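Second Night of The Lirnlow Road

I went back to see The Lirnlow Road again at the Dimonwood, four months after I saw it there the first time. The show has moved on to a new cast since then, with only Hậu Đỗ left from the original five, and I wanted to know how much of what I liked was the writing and how much was the people in it.

The Dimonwood seats 482 and it was close to full. I had a seat on the left side near the back, which is fine for sound and less good for the upper platform. If you are going, sit in the center or on the right. A good part of the second act happens up on that platform and I spent a lot of it looking at the underside of a staircase.

For anyone who missed my first post, it's a musical about a family bus company in a small town, told over one winter when the main road is closed. Tuấn Vũ wrote the music and Nhung Hầu wrote the book and lyrics. There is no big dance number and there are long stretches of plain talk between songs. The friend I brought last time didn't care for that. I do.

The biggest change is in the role of the father, now played by Khoa Dương. He is younger than the part is written and for the first twenty minutes I noticed it. He moves too fast for a man who has driven the same route his whole life. Then he gets to "Ten Miles of Gravel," which he sings sitting down with his coat still on, and I stopped thinking about his age. He keeps it quiet all the way through. The last actor built it up to a big held note at the end and got a hand for it every night. Dương lets the line drop off, and the orchestra finishes the phrase without him. I think it's closer to what the song is.

Hậu Đỗ is still the best thing in it. She plays the older sister, who does the books and knows before anyone else that the company is finished. Her scene with the ledger has been trimmed by a page or so and it plays better. She also has more to do in the finale now, a second verse that used to belong to the brother.
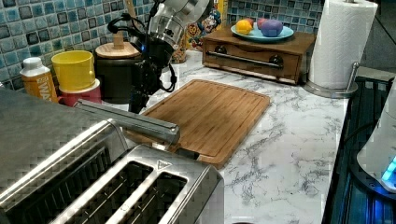

The kitchen scene that opens act two is where I think the new production goes wrong. It used to be played at a bare table with two chairs. Now there is a full working set, with cabinets and a sink that runs, and the actors spend most of the scene handling things. When I'm arguing with someone at home, I don't look at what's on the counter. The characters shouldn't either. Two of the funniest lines in the show got lost while a drawer was being opened and shut.

Hậu Lục, who took over as director for this run, said in the program that she wanted the house to feel lived in. I understand the idea, and the front porch in act one does feel that way. The porch has a lamp and a bench and that's all it has.

The orchestra is down to 10 players. I expected it to sound thin and it mostly doesn't. The reed parts have been handed out well and the cello carries a lot. The only place I missed the bigger sound was the snowplow sequence, which used to shake the seats a little and now just sounds busy. The drums were also too loud under the brother's song in act one. I lost most of the first verse, and I know the words.

Act one still runs long. There's a town meeting that could lose five minutes - the joke about the mayor's parking spot comes around three times - and people near me were checking the time before the break. Act two is tight and goes by quickly, kitchen included.

Tickets were easy to get online the week before. The lobby line for drinks was slow, so go down right when the lights come up or skip it. The parking lot behind the building was full when I got there at 7:15 and I ended up in the garage on Kavetar Street, a short walk and cheaper.

The run ends in June. After that it goes to the Đinh, a much smaller room with 400 seats and no upper platform at all, so they will have to restage half of the second act. I'd like to see what they do with the kitchen in there. I've already put my name down for the first week.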